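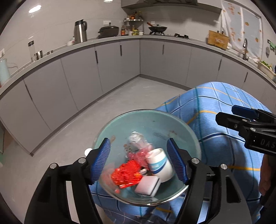
Search Stories Authors Enter keyword Go

The Grip

The left gripper stopped obeying on Saturday, a little before lunch.

Gerardo Santoro had a glass bowl between the blue pads, and he wanted to put it down. He opened his hand on the trigger. The fingers stayed closed.

"Release," he said, although the tool did not listen to voices.

He had worked seven weeks for Rengifo, doing kitchen work with the grippers at 400 a week. In the training at Stevdale they had told him one rule twice: if a finger locks, do not pull. He had written it in his notebook and had not thought of it again.

Now he pulled.

The glass made a small sound, like a tooth on a spoon. He became very still. The cup moved inside the bowl and leaned against the other side.

He telephoned the service line with his elbow and his chin. A woman in Hemville asked him for the error number.

"There is no number. It only holds."

"Is the light green?"

"Yes."

"Then for us it is working," she said, and he heard her typing. "Can you sit down?"

"I am sitting."

"Good. I will send somebody from Bomlow. Two hours."

He looked at the clock. His arms were already tired, and the motor inside the handle was humming - not loudly, but a little higher than before.

Recent stories
The Ferry Clerk
A Coat for Bomlow
1,000 Steps
My Uncle's Radio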